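접시 한 장을 집는 일의 값
렌털형 주방 정리 로봇 서비스 ‘루탄스’ 도입 검토기
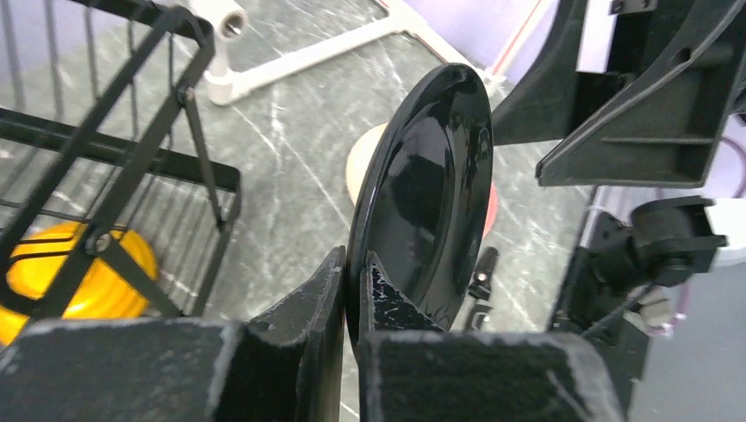
식기를 씻는 공정은 이미 오래전에 기계의 몫이 되었다. 단체급식 시설이라면 규모를 막론하고 세척기를 갖추고 있으며, 고온 헹굼과 건조까지 한 번에 처리하는 기종도 드물지 않다. 그러나 세척이 끝난 식기를 꺼내 종류별로 나누고, 건조대에 세우고, 다시 선반으로 옮기는 작업은 여전히 사람의 손에 맡겨져 있다. 브렌베르크(Brenberg)가 내놓은 ‘루탄스(Lutance)’는 바로 이 구간을 겨냥한 서비스이다. 로봇 팔과 집게, 제어 장치, 초기 동작 설정과 정기 점검을 하나의 계약으로 묶어 월 단위로 제공한다.

본지는 도입을 검토하는 시설 운영자의 관점에서 이 서비스를 살펴보았다. 평가 대상은 표준 구성이며, 시험은 공급사의 설치 인력이 철수한 이후의 운용 상태를 기준으로 진행하였다. 공급사로부터 시험용 장비의 대여 외에 별도의 지원은 받지 않았다.

계약의 구조

루탄스는 장비 판매 상품이 아니다. 이용자는 장비를 소유하지 않으며, 계약 기간은 최소 9개월이다. 계약에는 설치와 철거, 소모품인 집게 손가락의 교체, 원격 소프트웨어 갱신이 포함된다. 식기 종류를 추가로 등록하는 작업은 표준 계약 안에서 3종까지 무상이고, 이를 넘으면 종류별로 비용이 청구된다. 급식 시설에서 사용하는 식기가 밥그릇, 국그릇, 접시, 수저받침, 컵 정도로 한정된다고 하더라도 무상 범위는 다소 좁다. 계약 전에 보유 식기의 목록을 작성하고, 실제로 자동화가 필요한 품목을 먼저 가려낼 것을 권한다.

요금 체계는 사용량에 따라 달라지지 않는다. 식수 인원의 변동이 큰 시설에는 예산을 세우기 쉽다는 장점이 있으나, 방학이나 휴무가 긴 기관에는 불리하게 작용할 수 있다. 일시 정지 제도가 마련되어 있기는 하지만 신청 횟수가 계약 기간 중 한 차례로 제한되고, 정지 기간만큼 계약 종료일이 연장된다.

집게와 파지 방식

이 서비스의 성패는 집게에서 갈린다. 식기는 형태가 단순해 보이지만 로봇에게는 까다로운 대상이다. 표면이 매끄럽고, 테두리의 두께가 제품마다 다르며, 유약의 광택은 카메라의 거리 추정을 방해한다. 특히 검은색 유광 접시는 주변의 물건을 거울처럼 되비추므로 윤곽을 잡아내기가 어렵다. 흰 접시로만 시연하는 공급사가 많은 것도 이러한 사정과 무관하지 않을 것이다.

루탄스의 표준 집게는 두 손가락 방식이다. 접시를 다룰 때에는 테두리 가까이를 앞뒤에서 눌러 잡고, 세운 자세를 유지한 채 건조대로 가져간다. 흡착 방식과 비교하면 물기나 굴곡의 영향을 적게 받는 반면, 손가락이 들어갈 공간이 확보되어야 한다는 제약이 따른다. 접시가 빈틈없이 포개져 있으면 첫 장을 떼어 내지 못하고 동작을 멈추는 경우가 있었다. 공급사의 안내서는 이 경우 작업자가 접시 사이를 벌려 준 뒤 재개 단추를 누르도록 하고 있다.

파지력은 세 단계가 아니라 연속값으로 설정된다. 초기값은 도자기에 맞추어져 있으며, 멜라민이나 강화유리 식기를 사용하는 시설에서는 설치 당일 값을 다시 잡아야 한다. 시험 기간 중 접시가 파손된 사례는 없었다. 다만 무게가 한쪽으로 쏠린 타원형 접시에서는 이동 중 접시가 조금씩 기울어지는 현상이 관찰되었으며, 이동 속도를 낮추자 정도가 줄어들었다.

손가락은 소모품이다. 접촉면이 닳으면 같은 힘으로 잡더라도 미끄러질 가능성이 커진다. 브렌베르크는 교체 주기를 날짜로 못 박지 않고 점검 방문 시 마모 상태를 보아 판단한다고 설명한다. 시설 입장에서는 판단 기준이 문서로 제시되는 편이 바람직하다. 현재 제공되는 점검표에는 ‘양호’와 ‘교체’ 두 항목만 있을 뿐 양자를 가르는 기준이 적혀 있지 않다.

건조대와의 궁합

건조대를 전용품으로 바꾸지 않아도 된다는 점은 루탄스가 내세우는 주요 특징이다. 시판되는 철제 선반형 건조대도 사용할 수 있으며, 칸의 간격과 높이를 등록하는 절차를 거치면 된다. 등록 절차는 어렵지 않다. 작업자가 팔을 직접 움직여 기준점을 지정하고, 화면의 안내에 따라 빈 상태의 건조대를 한 차례 촬영하면 완료된다.

그러나 가는 철사로 된 건조대는 위치가 조금만 밀려도 등록값과 어긋난다. 바닥에 고정하지 않은 건조대를 사용하는 경우 하루의 작업을 시작하기 전에 위치를 확인하여야 한다. 이 문제를 보완하는 부속품으로 우티츠(Utitz)의 고정 받침이 별매로 제공된다. 받침은 건조대의 다리를 물어 잡는 단순한 구조이며, 설치에 공구가 필요하지 않다. 표준 구성에 포함되어야 마땅한 물품이라는 것이 본지의 의견이다.

그릇과 접시를 한 건조대에 섞어 놓는 운용도 가능하다. 이 경우 깊은 그릇이 차지하는 자리를 먼저 지정하고 남는 칸에 접시를 세우는 순서가 적합하다. 반대로 설정하면 팔이 세워진 접시를 피하려고 먼 길을 돌아가게 되어 작업 시간이 늘어난다. 안내서에는 이 순서에 관한 설명이 없다.

처리 능력

처리 속도는 숙련된 작업자에 미치지 못한다. 공급사 역시 이를 부인하지 않으며, 사람을 대체하는 장비로 소개하지도 않는다. 루탄스가 상정하는 운용 형태는 배식과 세척이 끝난 뒤 남는 정리 작업을 천천히, 중단 없이 수행하는 것이다.

본지의 시험에서는 접시와 공기를 합하여 501점을 연속으로 처리하도록 하였다. 작업자가 개입한 원인은 대부분 앞서 언급한 포개진 접시였으며, 나머지는 투입구 가장자리에 걸린 컵이었다. 비상 정지가 작동한 것은 2회로, 모두 시험 인력이 작업 구역에 손을 넣어 안전 감지기가 반응한 경우였다. 감지기의 반응은 신속하였고, 정지 이후의 복귀 절차도 화면의 지시만으로 수행할 수 있었다.

소음은 일반적인 사무 공간의 대화를 방해하지 않는 수준이다. 주방에서는 환풍기 소리에 묻혀 문제가 되지 않는다. 오히려 동작이 조용한 탓에 팔이 움직이고 있음을 알아차리지 못할 수 있으므로, 작동 표시등은 작업자의 눈높이에 두는 것이 좋다.

설치 환경

설치에는 평탄한 바닥과 접지된 전원, 그리고 팔의 회전 반경을 확보할 공간이 필요하다. 조명 조건도 확인 대상에 포함된다. 창을 통해 직사광이 들어오는 곳에서는 광택이 있는 식기의 인식률이 떨어졌고, 가림막을 치자 회복되었다. 무늬가 있는 바닥은 인식에 별다른 영향을 주지 않았다.

케이블의 처리는 개선이 요구된다. 팔을 따라 내려오는 배선이 외부로 드러나는 구간이 있어 청소 시 걸릴 우려가 있다. 브렌베르크는 배선 덮개를 개발하고 있으며 5월 이후 설치분부터 적용할 예정이라고 밝혔다. 기존 이용자에 대한 소급 적용 여부는 확정되지 않았다.

위생 측면에서는 집게의 분리 세척이 가능하다는 점을 긍정적으로 평가한다. 손가락은 걸쇠를 풀어 떼어 낼 수 있고 중성세제로 닦도록 되어 있다. 다만 팔의 관절부는 물청소를 할 수 없다. 물을 뿌려 바닥을 씻어 내는 주방이라면 장비를 별도의 건조 구역에 두어야 한다.

유사 서비스와의 비교

비교 대상으로는 달글리시(Dalgleish)의 식기 분류 장비를 들 수 있다. 달글리시의 장비는 컨베이어를 기반으로 하며 처리량에서 앞선다. 그 대신 전용 식기와 전용 적재함을 사용하여야 하고, 설치 시 배수와 전기 공사가 수반된다. 하루 세 끼를 대규모로 제공하는 시설이라면 달글리시가 합리적인 선택이 될 수 있다. 기존 식기와 건조대를 그대로 두고 일부 공정만 덜어 내려는 중소 규모 시설에는 루탄스가 더 적합하다.

고장 대응에서도 차이가 있다. 루탄스는 예비 팔을 보유한 지역 거점에서 교체품을 보내는 방식이므로 수리를 기다리는 시간이 짧다. 단, 도서 지역은 서비스 제공 범위에서 제외된다.

도입 전 확인할 사항

검토 중인 기관은 계약에 앞서 시범 운용을 요청할 수 있다. 이때 공급사가 준비한 식기를 쓰지 말고 시설에서 실제로 사용하는 식기를 제공하여야 한다. 색이 짙고 광택이 강한 것, 테두리가 두꺼운 것, 가장 오래 사용하여 표면이 닳은 것을 포함하는 편이 좋다. 건조대 역시 현장에 있는 것을 그대로 사용하기를 권한다.

작업자 교육은 반나절 과정으로 제공되며 계약에 포함되어 있다. 교육 내용은 기동과 정지, 파지 실패 시의 복귀, 집게의 세척으로 구성된다. 식기 등록은 교육 범위에 들어 있지 않으나, 담당자를 지정하여 별도로 신청하면 자료를 받을 수 있다. 인력 교체가 잦은 시설은 재교육 조건을 계약서에 명시해 두어야 한다. 표준 계약서에는 최초 교육에 관한 조항만 기재되어 있다.

시험 장비는 평가를 마친 뒤 공급사에 반환하였다. 본 기사에 기재된 계약 조건은 2021년 2월 13일 현재의 표준 계약서에 따른 것이며, 이후의 변경 사항은 공급사를 통하여 확인하기 바란다.

문의하기 | 저작권 안내 | 무단 전재 및 재배포 금지 | 맨 위로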